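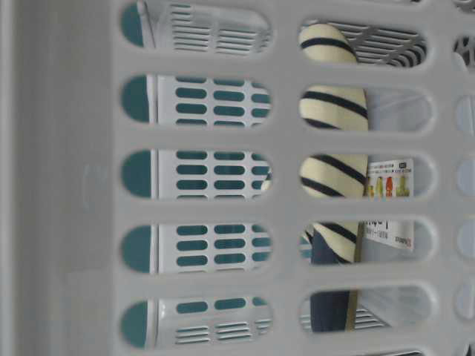

Hurside Makerspace, members' meeting, June

Opened at 7:10 p.m., once the glue gun had been unplugged.

Laser cutter: Griffiths quoted $1,718 for a new tube. Gramatitz quoted $1,259 and did not mention shipping. Agreed to ask Gramatitz about shipping.

School visits: Kolluvell Middle School wants to bring 27 students for a soldering session. We own nine irons, and six get hot. Session moved to cardboard.

Filament: the honor jar is short again. Price list to be reprinted in larger type.

Any other business: the band saw noise. Discussed over the band saw.

Closed 8:25 p.m.

Last updated: June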